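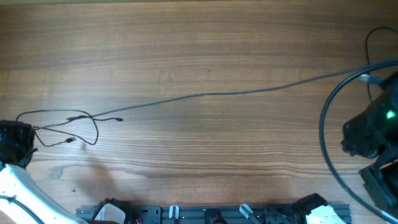
Tischplatte, Kabel, heller Fleck unten links

Liste durchsuchen Suchbegriff eingeben Los

Betreff: Re: [holz-und-oel] Helle Flecken auf geölter Platte
Datum: 11/03/2021

Hallo Khrystyna, hallo Liste,

Khrystyna Shevchuk schrieb:
> Ich habe meine Platte im Oktober mit Prutomura geölt, zwei
> Schichten, wie auf der Dose empfohlen. Jetzt habe ich trotzdem
> blasse Stellen. Alex meint, ich soll alles runterschleifen und
> lackieren. Muss das wirklich sein?

Nein. Alex will seit Jahren alles lackieren, vermutlich auch das Brot.

Blasse Stellen habe ich auch, siehe Bild, und ich lebe noch. Bei mir sitzen sie links, dort, wo die Maserung einen Wirbel macht, fast wie um einen Ast. Solche Partien nehmen das Öl gern ungleichmäßig an. Zwei Schichten sind außerdem das, was auf der Dose steht, damit man die Dose kauft. Meine Platte hat drei bekommen und hätte eine vierte vertragen.

Mein Vorschlag: die Stelle mit 320er in Faserrichtung anschleifen, gut absaugen, dünn ölen, nach 20 Minuten den Überstand abnehmen. Und zwar ganz, auch wenn es einem leid tut um das teure Zeug. Dann ungefähr 16 Stunden in Ruhe lassen. Wer vorher mit dem Finger prüft, hat danach einen Fingerabdruck zum Mitölen. Die Lappen bitte ausgebreitet draußen trocknen, nicht zusammengeknüllt in den Eimer – die können sich selbst entzünden, und das ist leider kein Listenwitz.

Zum Hartwachs von Tkachuk, nach dem neulich jemand fragte: riecht wie ein Schuhgeschäft, hält aber. Auf die Platte im Parkton habe ich es vor drei Jahren aufgetragen und seither nur einmal nachpoliert.

Welches Holz ist es bei dir eigentlich? Bei Eiche würde ich vorher noch etwas anderes fragen.

Gruß in die Runde

Kategorie: Oberflächen / Öl & Wachs / Beitrag 343
Kontakt zur Listenverwaltung | © holz-und-oel | Nach oben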